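Fusora Hand-Held Gripper Pair: Equipment Page and Buying Notes

Category: Data collection and gripper tools
Sold as: pair, or single unit on request
Stocked at: Itirville warehouse
Price: 882 per pair, before tax and shipping
Lead time: 28 days from paid invoice

Overview

The Fusora pair is a set of two hand-held grippers for people who want to record household handling work before they commit to a robot arm. You hold one in each hand, you do the job, and the recordings go to whoever trains your system. The maker's brochure says this will "cut your automation budget in half." We sell the product and we would not put that in writing. What it can do is let you find out whether a job is worth automating while you have spent 882 and some wages, and before you have spent the price of two arms, a mount, a safety survey and a service plan.

We carry three lines in this category (Fusora, Hermans and Kunora) and we get much the same questions about all of them. The notes below cover those questions. They are longer than the usual product blurb because returns on this kind of gear are a nuisance for everyone, and most of the returns we handle come from people who bought on the strength of a video.

What comes in the box

Two gripper units, left and right
Two spare sets of finger pads
One charger with two leads
One hard case
Printed quick start sheet (the full manual is a download)

What does not come in the box

Cameras. The brochure photos show them fitted, the listing price does not include them, and this catches people out every month. Budget for them separately.
Recording software beyond the 28-day trial.
Storage. Video from two hands fills a drive faster than you would guess, and the maker's own storage table assumes a low quality setting that no training team we have dealt with will accept.
Any robot at all. If your supplier says the fingers will "transfer straight across" to an arm, ask which arm, ask for the part number of the adapter, and ask what it costs.

Who it suits

Laundries, care homes, small hotels and rental cleaners that have one or two repeat jobs and want a fair look at them. Labs and colleges buy it too, but they generally know what they want and skip this page.

It does not suit anyone hoping to have a machine folding by the end of the year. Buying a pair in August and planning a rollout for the holiday season is a plan we have seen on paper more than once. The recording alone can eat that time.

Soft goods: read this part twice

Nearly every enquiry we get mentions folding clothes. Sales material makes it look easy, usually with a clean white towel on a clean dark table. A towel is the easiest item in the whole job. It is square, it lies flat, and it has no sleeves.

Ask for a demonstration on the goods you handle, on the surface you handle them on. If your staff fold on beds, record on beds. A mattress gives under the fingers and a table does not, so a recording made on one may be of little use on the other. A sheet under the garment can also be picked up along with it, and a patterned sheet gives the vision side one more thing to sort out. Knitwear is harder again. It stretches, it bunches at the neck, and the edge you want is seldom where the last one was.

Finger pads matter more than grip force for this work. The stock pads do a reasonable job on cotton. On loose knits, check for snagging before you let anyone near a customer's clothes. We think the pads should be treated as a running cost, and we price them that way in the worksheet further down.

The claims, and what we make of them

"No training needed." Anyone can squeeze the handle within a minute. Getting steady, usable recordings is a different matter. Allow 14 hours of practice per operator before you count anything toward your total, and pay them for it.

"Works in any room." Strong sun through a window will wash out part of the picture, and so will a glossy surface. Most homes and guest rooms have both. You can draw the curtains, but then every recording has drawn curtains, and your future robot may only like rooms that look like that. A mix is safer. Ask the seller how their software flags washed-out footage, and if the answer is vague, assume it doesn't.

"All-day comfort." Not in our view. The units are fine for short spells. Holding one in each hand over a bed means leaning forward, and operators tire in the back sooner than in the wrists. Plan short sessions and rotate people.

"Pays for itself." We have never been shown the sums. If a seller shows them to you, look for the line where somebody checks and labels the recordings. It is very often missing, and it can cost more than the hardware.

Fusora, Hermans or Kunora?

The Fusora pair is the cheapest to get started with and the easiest to repair. Pins and screws are ordinary sizes, and the spare parts list is short.

The Hermans pair is stiffer and closes more evenly. It costs a good deal more, and the pads are glued, so each pad change is a bench job. Buy it if you handle small hard objects. For clothes and linens we don't see where the extra money goes.

Kunora rents and does not sell. The monthly fee looks gentle until you read the minimum term and the clause about who may reuse your recordings. If you go this way, get that clause struck out or at least explained to you in plain words. A guest room or a resident's bedroom is a private place, and you may not have the right to hand that footage to anyone.

Budget worksheet

Copy these lines into your own sheet and fill in local prices. Don't leave one blank because you aren't sure of it. Put in a bad guess and mark it.

Gripper pair: 882
Cameras and mounts:
Software after trial:
Storage, two copies:
Operator practice, 14 hours each:
Operator recording hours:
Checking and labeling:
Replacement pads:
Laundry and replacement of test garments:
Consent forms and privacy advice:
One spare unit, or the cost of waiting 28 days for one:

That last line gets crossed out a lot. With one pair and no spare, a bent pin stops the project, and you are still paying the people.

Planning a trial

Start with one job. A folded sweater is one job. "Laundry" is twenty jobs, and a supplier who quotes you for laundry as a whole has not watched anyone do it.

Write down what counts as finished before the first session. Sleeves in or sleeves out, folded in thirds or in half, face up or face down. If two operators fold differently, you are paying to record an argument.

Use the real stock, including the awkward pieces. Long sleeves, worn hems, stretched necks. Lay each piece out the way it would normally come to hand, and vary it. We suggest 96 good recordings of a single item type as the point where you stop and look at what you have. Send them to your training partner and ask for a written opinion. If they can't tell you anything useful from 96, ask what number would do, and get a price for that number before going on.
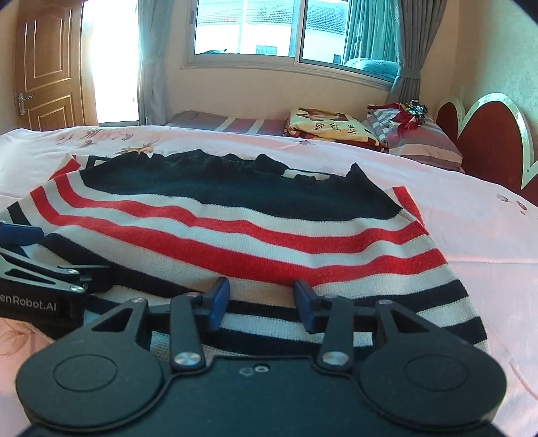 Striped knit sweater on a bed, blue finger pads on the fabric.

Keep a paper log beside the operator. Note the item, the room, the time of day and anything that went wrong. The software has a notes field, but it takes both hands to reach and so it stays empty.

Questions to put to any seller, including us

Which parts wear out first, and what do they cost today?
Can I open the recordings without your software?
What happens to my files when the subscription ends?
Have you tested on knitwear, on a soft surface, in daylight? May I see the failures as well?
Who pays return shipping if a unit arrives out of line?
Will the same finger pads be on sale in two years?

Our own answers: pads first, yes after export, they stay on your drive, ask us for the test clips, we do, and we don't know. The last one bothers us too.

Returns and warranty

Unused pairs can come back within 28 days in the original case. Used pairs can come back if there is a fault, and we will ask for a short clip showing it. Finger pads are not covered once fitted. The warranty does not cover drops, and these are hand-held tools, so please read that sentence again before turning down the wrist straps at checkout.

Loan pair

One loan pair is kept at Itirville for buyers who want to try before ordering. There is a deposit of 882, refunded when both units return in working order. The loan runs for 14 days and the calendar fills early. Bring or ship your own garments for the bench test, and send the difficult ones.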